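Workshop notebook, January
Svenja Ortner

Print this page | E-mail this page

Glue again. The second batch of hide glue went in the pot at 60 and sat there while I argued with the Purard rep about clamps, so call it a long soak. He thinks our clamps are the problem. He sells clamps.

Test joints from last week, spruce on maple, 20 pieces. The ones sized with thin glue first held better than the ones I did the lazy way, and I did most of them the lazy way. Repeat with sizing on all of them. Somebody please label the offcuts this time. "Good one" is not a label.

Humidity in the back room was 29 percent this morning, which is desert. Rind wants their two chairs back by the end of the month and one of them has opened at the seat rail again, same place, my repair. I would like to blame the radiator and intend to. 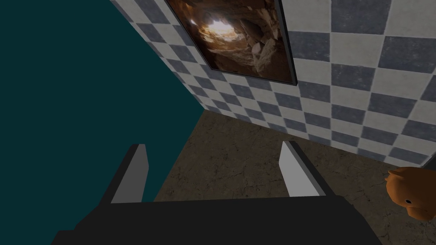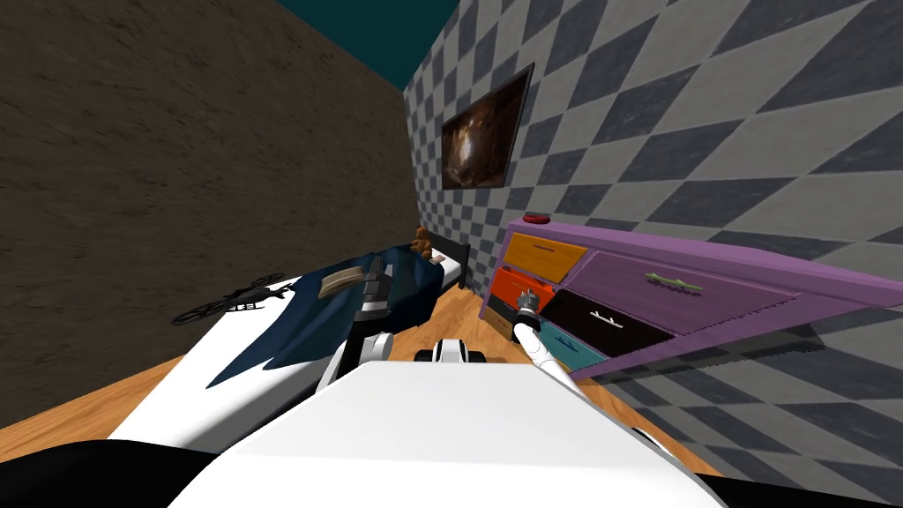
Steamed the rail apart after lunch. It took 25 minutes and most of my goodwill. Old glue underneath was Drasik, the yellow stuff, under a layer of mine, so my glue had been holding on to their glue and their glue had been holding on to very little. Scraped back to wood on both faces. Should have done that in the fall.

To do:
- fill the humidifier, then fill it again
- new brush for the small pot (the old one sheds)
- ring Kitia about the cane, they said some 30 days and that was before the holidays
- find my good scraper. I know who has it.

Clamps stay on overnight. Ours, not Purard's.

Contact the workshop | Copyright Svenja Ortner | Back to top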